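石材台面日常养护和去渍，我自己摸索出来的一套办法

家里换石材台面那年，我是真的高兴，天天拿手去摸，凉凉的，滑滑的，觉得这辈子做饭都有劲了。结果还没满一个月，半个柠檬搁在上面忘了收，第二天早上一看，一圈发白的印子，怎么擦都在。那会儿我急得到处问人，问来的说法五花八门，有人叫我拿醋擦（千万别！），有人叫我拿钢丝球蹭（也千万别！）。后来慢慢试、慢慢学，这些年下来总算有了点心得，写出来给刚装好厨房的朋友们参考，啰嗦的地方请多包涵。

先弄清楚自己家是什么石头

这一步很多人嫌麻烦跳过去，可是后面用什么清洁剂、要不要打防护剂，全看它。大理石和石灰石怕酸，柠檬汁、醋、番茄酱、葡萄酒都会把表面的光咬掉。花岗岩硬一些，也没那么怕酸，但是颜色浅的照样会吸油。人造石英石基本不吸水，怕的是高温，热锅直接放上去有可能烫出黄印。

要是前房主留下来的台面，或者当年的单子早就找不到了，可以在不起眼的角落滴一滴白醋，盯着看一小会儿，冒细泡的多半是含钙的石头，马上用清水擦干净就好。只滴一滴，选水槽后面或者电器底下那种平时看不到的地方，别像我第一次那样，兴冲冲滴在正中间，到现在对着光还能看见那个小圆点。

每天怎么擦

我每天晚上收拾完碗筷，就做这么几件事：

一、先用干的软布或者小刷子把面包屑、盐粒、糖粒扫掉。盐粒很硬，湿抹布一压一推，等于在拿砂纸磨。
二、一盆温水，滴两三滴中性洗洁精，超细纤维布浸湿拧到不滴水，顺着一个方向擦。
三、换清水再擦一遍，把洗洁精带走。这一遍千万不要省，台面发雾发花，十有八九是洗洁精一层一层积出来的。
四、最后拿干布擦干，尤其是水龙头周围，水垢就爱长在那里。

全部做完也就几分钟，烧一壶水的工夫。我是边等水开边擦，擦完正好泡茶，时间久了反而觉得这是一天里挺安静的一段。
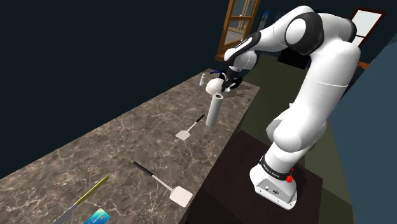 至于清洁剂，我的意见是越简单越好。写着“强力去油”“除垢”的那些，瓶子背面的小字一定要看，含酸的一律不要碰大理石。我现在用的石材清洁剂是Folance的，中性，没什么香味，一瓶用很久。没有这个牌子也不要紧，认准中性和石材专用就行。喷的时候喷在布上，不要直接往台面上喷，喷多了又是一层膜。

油渍怎么拔出来

油渗进去以后，表面再怎么擦也没用，得把它“吸”出来。这个办法是朋友Donal Cullinane教我的，他做了大半辈子石材，讲话慢吞吞的，但是每句都有用。

材料很简单：小苏打、清水、保鲜膜、美纹纸胶带。小苏打加一点点水，调成花生酱那么稠，太稀会流得到处都是。先把油渍那一块用中性清洁剂擦干净、晾干，然后把糊厚厚地敷上去，边缘要比油渍大出一圈。上面盖保鲜膜，四周用胶带贴好，用牙签戳几个小孔，让水汽慢慢跑掉。

接下来就是等，这是最考验人的。一般放一天一夜，等糊完全干透变成粉块，用塑料刮板轻轻铲掉，清水擦净，再等台面干了才看得出效果。刚擦完湿的时候颜色都是深的，别急着灰心。老油渍一次不行就再来一次，我有一块芝麻油的印子，前前后后敷了四回才淡下去。

咖啡、茶和红酒这类有颜色的，浅色石头可以把水换成药房卖的双氧水，做法一样。深色石头就不要用了，有可能把颜色漂浅，那就真的回不来了。戴上手套，开着窗。

酸咬出来的白印

白印和油渍是两回事。油渍是里面多了东西，白印是表面少了一层光，所以敷什么都没用，只能重新抛。很浅的印子可以试试大理石抛光粉，湿布沾一点，打着小圈慢慢揉，揉一会儿就擦干看一看。用指甲能刮出感觉的深印，我劝你直接请人来。我家那圈柠檬印，后来就是Wojciech Nowicki上门弄的，他带着一套磨片从粗到细一道一道换，我在旁边看着，心想还好当初没自己动手。

防护剂要不要打

天然石材我建议打。怎么判断该不该补呢？傍晚做饭前，在台面上滴几滴水，等一刻钟再擦掉。水珠一直圆鼓鼓的，说明还管用；底下颜色变深了，就该补了。我习惯每年一月补一次，年底那一阵客人多、油水重，忙完了正好给它收拾收拾。

打之前台面要彻底洗净，晾上一夜。用干净的白棉布蘸防护剂，薄薄地涂匀，按瓶身写的时间等它渗进去（各家的产品不一样，我用过Otness的，也用过Rernine的，等的时间就差得挺多），然后一定要把多余的擦掉！留在表面干了会变成一片黏黏的印子，想弄掉比油渍还费劲。当天晚上别在上面放湿东西，最好连菜也别切，叫个外卖，犒劳一下自己。

几个小习惯

锅垫放在灶台边伸手就能拿到的地方，放在抽屉里是不会用的，我试过。油瓶、酱油瓶底下垫个小碟子，瓶底那一圈油最容易被忽略。切柠檬、切番茄一定用砧板，切完顺手把汁水擦掉。人不要站到台面上去换灯泡，水槽开孔旁边那一窄条最脆，Ó Flaithearta石材店的师傅跟我说，他们修的断裂里有不少都是这么来的。

还有些朋友问台面和墙之间那条胶发黑怎么办。表面的霉可以用棉条蘸一点稀释过的漂白水，只敷在胶上，别沾到石头，过一会儿用清水多擦几遍。要是黑到里面去了，就把旧胶割掉，等缝隙干透，重新打一条中性防霉的硅胶。打胶我另外写过一篇，手抖的朋友可以先去看看贴胶带那一段，再回来动手。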